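Mundham Recreation Center
Team Apparel and Laundry Service: Frequently Asked Questions

Updated October 2024

The Center issues and launders shirts for all adult and youth leagues that play at the Mundham fields and at the Gillesix Indoor Hall. The answers on this page apply to both sites. Rules for helmets, pads and other protective equipment are listed separately under Equipment Loans.

GENERAL

Who may use the service?
Any team registered for the current season may use it. Individual members who are not on a team roster may use the drop-off counter at Mundham for their own athletic shirts if they hold an annual pass.

What does it cost?
Laundering of Center-issued shirts is included in the league fee. Personal shirts are charged at $2 each, payable at the counter. Prices are the same at both sites.

How many shirts does the Center hold?
The league stock consists of 340 adult shirts and 270 youth shirts. Teams may request a specific color at registration. Requests are filled in the order in which paid registrations are received, and a team that registers late should be prepared to play in its second choice.

DROP-OFF AND PICKUP

Where are shirts returned after a game?
Shirts are returned to the blue bins beside the locker room doors at Mundham, or to the front desk at Gillesix. Please do not leave them in the dugouts, on the bleachers or in the referee room.

Do shirts have to be folded when they are returned?
No. Shirts should be turned right side out, with both sleeves pulled through. Staff will do the folding after laundering. Pins, tape and paper numbers must be removed by the player.

When will my team's shirts be ready?
Shirts are normally ready two working days after drop-off. During tournament weeks this may be extended, and team contacts are notified by e-mail.

Can another person pick up the shirts?
Yes, if that person's name is on the roster or if the team contact has sent a written note to the apparel desk in advance.

CARE OF MESH SHIRTS

Why are mesh shirts handled separately from cotton shirts?
Mesh is knitted with small openings that let air through. These openings catch easily on zippers, hook-and-loop straps and rough edges. Mesh shirts are therefore washed in their own load, in cold water, and no fabric softener is used. Softener leaves a coating on the fibers, and the fabric then holds odor and takes longer to dry.

How should a mesh shirt be folded?
Lay the shirt face down on a clean, smooth surface and flatten it from the collar toward the hem. Fold each side in to the middle, bring the sleeves back in line with the body, and fold the lower half up to the shoulders. Mesh is light and slides over itself, so the layers should be smoothed after each step. A shirt that has been left in a heap should first be picked up by the shoulders and shaken out once. Pulling at a single layer from the middle of a heap can stretch the fabric.

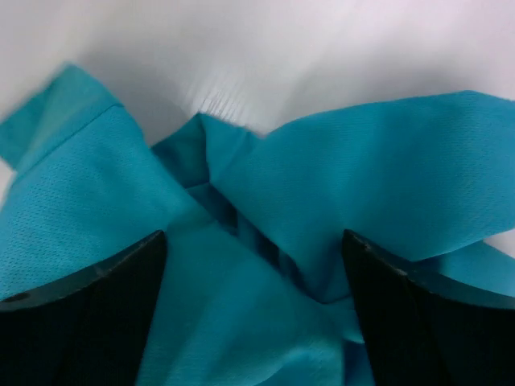

Løken asked through the comment form whether a shirt that has spent the night balled up in a gym bag must be ironed before it is folded, as the creases on the youth shirts did not seem to come out by hand.

Ironing is not required and is not permitted on Center-issued shirts. The fibers are polyester and may become shiny or melt under a hot iron. Most creases will relax if the shirt is hung on a wide hanger in a humid room for an hour. If creases remain, return the shirt to the bin with a note and it will be washed again at no charge.

May I tumble dry a mesh shirt at home?
Air drying is preferred. If a dryer must be used, select the lowest heat setting and take the shirt out while it is still slightly damp. Shirts should not be dried on a radiator or in direct sun, as bright colors fade unevenly.

How are grass and mud stains treated?
Let mud dry completely and brush it off before washing. For grass, apply a small amount of liquid detergent to the inside of the fabric, wait fifteen minutes, and rinse with cold water. Chlorine bleach must not be used on any color, including white. If you are unsure, leave the stain alone and mark the shirt for the apparel desk.

What detergent does the Center use?
Since August the Center has used Vodness, an unscented liquid detergent, for all league loads. Members with skin sensitivities who prefer another product may ask to launder their own shirt at home for the season. The request form is available at either front desk.

DAMAGE AND LOSS

What happens if a shirt is torn or snagged?
Small snags should be reported but are not charged. Do not cut a loose thread, as this may open a hole. Tears longer than an inch are reviewed by the apparel desk, which will decide whether the shirt can be mended. Ordinary wear is not charged to the team.

What if a shirt is lost?
The team is billed for the replacement at the end of the season. If the shirt is found and returned within 2 weeks of the bill, the charge is canceled.

May we add names or sponsor logos to the shirts?
Not to Center-issued shirts. Heat-applied lettering blocks the openings in the mesh and cannot be removed cleanly. Teams that supply their own shirts may decorate them as they wish, within the league rules on offensive content.

STORAGE BETWEEN SEASONS

Can teams keep their shirts over the winter?
No. All Center-issued shirts are returned after the final game, laundered, and stored flat on open shelves at Mundham. They are sorted by color and then by size, with the collar facing out so that the size can be read without unfolding the stack.

How should our own team shirts be stored?
Make sure that every shirt is fully dry. Store them flat in a breathable cotton bag or a cardboard box with the lid left loose. Sealed plastic bags are not recommended, as any remaining moisture will cause mildew. Heavy items should not be placed on top.

Where can I send a question that is not answered on this page?
Questions may be submitted through the comment form or in writing to the apparel desk at the Mundham site. Please include the team name, the league and the shirt color. Replies are normally sent within five working days.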